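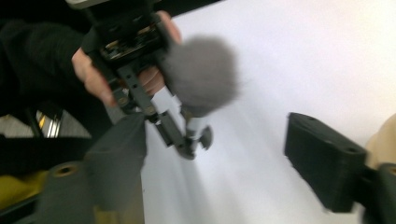

Tuesday, October 18, 2022

So I have a table opinion now. I've had it since July and I've been boring everyone I know with it, and my sister finally said "don't you have a blog for this?" and I do, so here we are.

If you've been reading for a while you might remember the old table, the dark brown one with the drop leaf that I bought when I moved in. I loved it for maybe a month. Then I noticed I couldn't find anything on it. Screws, hair pins, the back of an earring, my black pen, all of it just melted into that brown top like a moth on a tree. I'd be patting the table with both hands looking for something that was right in front of me. It also had a crack down the middle where the leaf folded, and crumbs went in there and lived full, rich lives.

The replacement came from Plundano, the secondhand place out on the Pedumthorpe road, which I swear I only went into for a lamp. They had it shoved behind a wardrobe with a stack of chairs on top, price tag of 310 dollars, and I walked away from it twice. It was more than I wanted to spend! I went home and measured the room (again) and looked at the brown table (again) and by the next morning I was on the phone asking if they'd hold it.

What sold me was the rim. The top is white, a smooth sort of white that goes a bit gray depending on the time of day, and along the back there's a raised edge in light wood. I had never thought about table edges in my life, but my old one sat with its back to a gap between two windows and things rolled off it constantly, always off the far side, always into the spot where you have to lie down on the floor to reach. Pens, lip balm, an entire onion once. With the rim, they roll, they bump, they stop. I do it on purpose sometimes with a pencil. Very satisfying.

Getting it home was less satisfying. My friend Santeri Kinnunen has a van and a bad shoulder, and I have no van and two fine shoulders, so we split it up accordingly. The legs come off, which the woman at Plundano told us after we'd already wrestled it halfway to the door. We got it in at my end with one scraped knuckle (mine) and one scraped door frame (the landlord's, sorry). Santeri was paid in dumplings and has mentioned the shoulder every time I've seen him since.

Okay, the white. Everybody warned me about the white. My mother said "you'll be wiping that thing all day long," and to be fair to her I do wipe it more than I wiped the brown one, but only because I can see what's on it now. The brown one was filthy! I just didn't know! Here's what I've figured out after three months or so:

Coffee rings come off with a damp cloth if you get to them the same day. Next day you need a drop of dish soap and a little patience.

Tomato sauce, same, but use cold water first.

Ballpoint is the bad one. I tried a spray called Umurix that my neighbor lent me, and it did shift the ink, but it left a dull patch you can find if you crouch down and look along the top toward the window. I gave her the bottle back. Rubbing alcohol on a cotton ball worked better on the second line, which I drew about a week later like the genius I am.

Don't use the green side of the sponge. I know. I know! I did it once near the corner and I'm not going to talk about it.

The wood rim I treat totally differently. It had a rough bit on it when I got it, the kind that catches on a sweater, so one Sunday I went over it by hand with 800 grit paper, just light passes along the grain, and then wiped it down and left it alone. I didn't oil it. I thought about it for weeks and read far too many forum posts by men who are extremely angry about oil, and in the end I liked the pale color and didn't want to mess with it. If it gets grubby I'll think again.

And then the bowl.

I have a thing about bowls on tables, in that I think every table should have one and it should be too small. A big bowl fills up with mail. You get a nice big bowl, you picture lemons, and in a week it's takeout menus and a dead battery and somebody's keys from a car they sold. My old big ceramic one got so bad I moved it to the top of the fridge and forgot about it, and when I took it down it had a birthday card in it that I'd never sent. (Happy birthday, Aunt Jo. It's on its way.)

So the new one is little and round and wooden, and it lives on the table, a bit over to the right as I sit, and the rule is that if it doesn't fit in there it has to go away to wherever it belongs. It came from Matoušek, the kitchen shop downtown that smells like candles, and it cost me 16 dollars, and I went back and forth between that and a white one for an embarrassing amount of time. I'm so glad I went with wood. A white bowl on a white table would have vanished the same way my hair pins did on the brown one, and I'd be right back where I started, patting around.
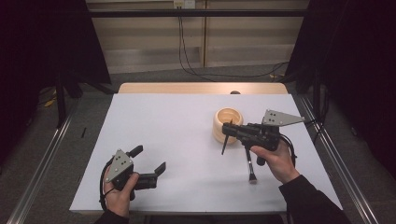
The little wooden bowl on the white top, with the rim running along the back.

I did wonder if the two woods would fight, the bowl and the edge. I carried the bowl around the store holding it up against a photo of the table on my phone, and the girl at the register asked if I was okay. But I think they get along. They don't match and I've stopped wanting them to. I had a phase a few years ago where everything had to match and that apartment looked like a dentist's.

The other thing I want to say about having one clear, pale surface is what it's done to how I use the room. I used to do jobs standing up at the kitchen counter because the table was always full of something. Now I sit down! I sewed a button on a coat at that table last week. I took the kitchen drawer handle apart and put it back together and I could see every single piece the entire time. The light bounces up off the top in the afternoon too, so I don't turn the lamp on until much later than I used to (I never did get the lamp, by the way, I'm still using the ugly one).

Things I'd still like to fix: one leg is a hair shorter than the rest, and I've got a folded piece of cardboard under it that works its way out whenever I vacuum. I'd also like something soft for the front edge, where my forearms go, since it's a little cold first thing in the morning. A mat would cover up too much of the white. A cushion seems insane. If you have a table with a hard front edge and you've solved this, please leave me a comment.

A few of you asked after the brown table. It went to the couple in 2315, upstairs, who have a toddler and wanted something they wouldn't mind getting wrecked. I saw it last weekend when I went up to return a pie dish and it already has stickers on both legs at toddler height. The crumb crack is their problem now. I did warn them.

Next time I'll write about the curtains, if I ever finish hemming them.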